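I'd been meaning to ask Esi Atinga how she spends money, because everyone at Sullavville says she's the reason they still have any. So I called her up one morning in August and she talked for an hour, mostly about grippers!

"People budget for the arm and forget the rest," she told me. Her first plan had 3000 dollars for hand-held grippers and zero for cables, cases or spare finger pads. "I had to go back and ask for 1000 more -- that was a fun email."

Would she buy the same again? Sort of. She'd start with 2 grippers, run them for a month, and only then talk about an arm. She got a quote from Ormont and one from Nollbridge, and the cheaper one left out shipping (of course it did).

"Keep some of it unspent," she said. "You'll break something in week three."

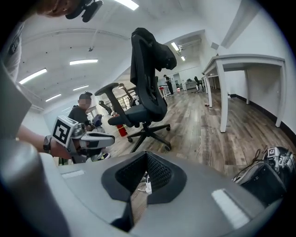
Nima Dehghan would go further and hold back 2000, on the grounds that pads wear out faster than any quote admits and the second order always takes longer to arrive.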